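**Trokamo passes the halfway mark on fabric, gets stuck on fabric**

Thu 3 October

Trokamo, the small outfit that has spent most of this year teaching a machine to handle soft things, has 1,435 usable recordings of people picking up cloth. It wants 3,000. The project is called Ira, and it is meant to end in a robot that can sort and fold textiles at Disar, a rental linen business with a great many napkins and a shrinking number of people who care to fold them.

The method is simple enough to explain at dinner, which the staff have been asked to stop doing. A person holds a two-fingered gripper by its handle, squeezes it, and does the job by hand while a camera on the tool records what the fingers are up to. Later the learning system studies the recordings and tries to work out what a sensible gripper would do next. No robot arm is needed for the recording part, so anyone with a table and some patience can contribute. The company has plenty of tables. 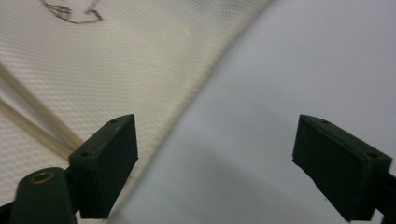
Why not simply film people folding with their bare hands? Bare hands have too many fingers, and the robot at the other end will have two. Recording with the same kind of gripper means the system sees the task the way it will have to do it, clumsiness included.

Clumsiness has been the story of the season. The gross count is 1,928 recordings, which sounds a lot better than 1,435 and is the number that appeared in the last newsletter. The rest were thrown out in review. Some were too short, some had the wrong task label, and one batch covered a long disagreement over which side of a pillowcase is the front. Reviewers have settled on "either," and the instructions now run to a full page on the subject.

Trokamo also changed its rules in the summer about what counts as an example. Early on, contributors were told to keep going until the cloth was picked up cleanly, then stop. The result was a model that knew a great deal about success and fell to pieces at the first wrinkle. Contributors are now asked to leave in the fumbles - the missed grabs, the second tries, the corner that slides away - and to carry on as if they meant it. Several are said to be naturals.
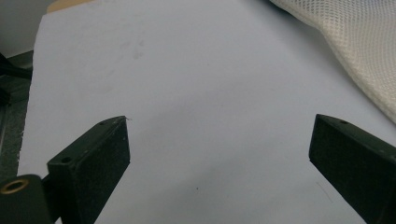

Mesh is the current headache. A towel behaves more or less like a towel wherever you grab it, but an open weave shifts, stretches and lets light through, and the early model treated the holes as a matter of opinion. The collection plan now sets aside 300 recordings for mesh alone, with the backgrounds varied so the system can't learn the table instead of the cloth. Off-white mesh draped over pale paper, with little more than a soft gray shadow marking the lower edge, is the sort of pairing the model has to cope with before anyone lets it near a real shelf. Dark backgrounds come next, and after that the patterned tablecloths, which everyone is putting off.

Disar has agreed to lend more stock for the second half of the collection, on the condition that it comes back in the same number of pieces. The first loan did, apart from a dish towel that is still being discussed.

The checking will be done by Ajayi, a labeling firm that has already sent back one set of clips with the comment "which one is the sleeve." There were no sleeves in that set.

A first trial on an actual arm is planned for January, using napkins only. Trokamo describes the timetable as comfortable, a word it also used last spring. Recording sessions run on weekday afternoons until the total is reached, and new contributors get a short practice round with a washcloth before their clips are counted. Coffee is provided, at the other table.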